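Buscar en el repositorio
Buscar
Búsqueda avanzada

Comparación de dos puntos de vista en la manipulación de lavadoras y secadoras: informe final del proyecto Kumow

27 de septiembre
Por el grupo de prácticas Clandeo

1. Punto de partida

El proyecto Kumow estudia si una política aprendida por imitación se beneficia de recibir dos vistas a la vez: la de una cámara de muñeca, junto a la pinza, y la de una cámara situada en la cabeza. La tarea elegida fue la colada, que obliga a tratar con puertas redondas, superficies brillantes y ropa sin forma fija. En abril ya habíamos entregado una memoria preliminar con una sola vista. Aquí se recogen los resultados con las dos.

El conjunto de datos tiene 2.290 episodios teleoperados. De ellos apartamos 603 para evaluación, que no se usaron en ningún momento del entrenamiento. La política base es la misma que en la memoria preliminar; solo cambia la entrada visual.

La vista de muñeca resultó la más difícil de etiquetar. Cuando la pinza está junto a la máquina, la puerta negra y curva ocupa casi la mitad de la imagen y devuelve reflejos de la sala. El detector de bordes que usamos al principio tomaba esos reflejos por contornos de la puerta. 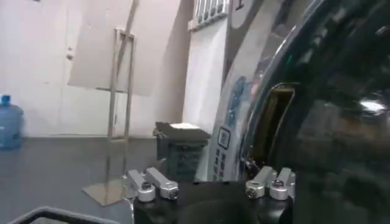
2. División de la tarea

Cada episodio se cortó en cuatro fases: aproximación, apertura, manipulación dentro del tambor y retirada. El corte se hizo a mano con la herramienta Halonen, que permite ver las dos cámaras sincronizadas. Dos miembros del grupo etiquetaron por separado y se discutieron las diferencias.

La fase del tambor dio más desacuerdos que las demás. En la secadora, la mano trabaja en la parte baja de la abertura, cerca del anillo perforado del filtro, y desde la cabeza el interior se ve oscuro. Acordamos que la fase empieza cuando los dedos pasan el plano del aro, aunque la palma siga fuera. 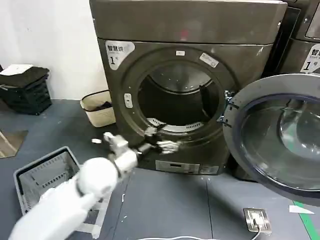
3. Entrenamiento

Entrenamos tres variantes: solo muñeca, solo cabeza y ambas. Las tres comparten codificador, número de pasos y semilla. Las imágenes se redujeron a la misma resolución y no se aplicó ningún filtro contra reflejos. Probamos uno, llamado Mernska, que suavizaba las zonas saturadas, pero borraba también el borde del cristal y lo descartamos.

El aumento de datos consistió en cambios de brillo y recortes pequeños. No usamos giros, porque en la cámara de muñeca la orientación de la pinza es información útil.

Queda por explicar qué se hizo con el fondo.
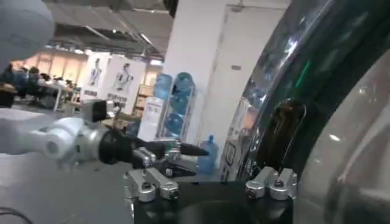 Nuestra variante de solo muñeca se apoyaba demasiado en objetos que no tenían relación con la tarea. Lo comprobamos tapando regiones de la imagen y midiendo cuánto cambiaba la acción predicha. Las bombonas azules de agua, tanto las del soporte metálico como la que está de pie en el suelo, provocaban cambios grandes, casi tanto como el borde de la superficie curva. Son objetos de color vivo y quedan cerca de ella en la imagen, así que la red los usaba como referencia de posición. Los dos carteles blancos tenían el mismo efecto, pero menor. Para corregirlo sustituimos el fondo de forma aleatoria en parte de los episodios de entrenamiento. El conjunto de evaluación se dejó sin tocar.

4. Resultados

En la aproximación, las variantes de cabeza y de ambas vistas se comportaron igual. En la apertura, la de muñeca fue mejor que la de cabeza, que a menudo se detenía antes de llegar al borde de la puerta. En la fase del tambor solo la variante con ambas vistas mantuvo un comportamiento estable. La retirada no mostró diferencias que merezca la pena comentar.

El error más frecuente de la variante combinada aparece con la cesta. Si la ropa blanca queda arrugada contra la pared interior, abajo, la política abre los dedos cerca de la tela y tarda en decidir el agarre. La cámara de cabeza muestra bien la cesta, pero la propia mano oculta parte de la ropa. Las marcas blancas del suelo ayudan a colocar la cesta y no resuelven este punto. Tampoco probamos con ropa oscura, y es una limitación clara del trabajo.

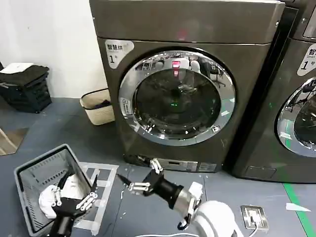 Comentarios (3)

lectora_robotica
Echo en falta una tabla por fases. Decís que la variante combinada es estable en el tambor, pero sin la tasa de éxito no puedo compararla con lo mío. ¿La vais a publicar?

Grupo Clandeo
Sí, va en el anexo, que aún no está subido. Incluye las tres variantes y los 603 episodios de evaluación.

pasillo4
¿Habéis repetido con otra semilla? Con una sola yo no me fiaría mucho de la diferencia en la apertura. Lo de tapar regiones me parece lo más útil del informe, lo voy a probar con mis datos.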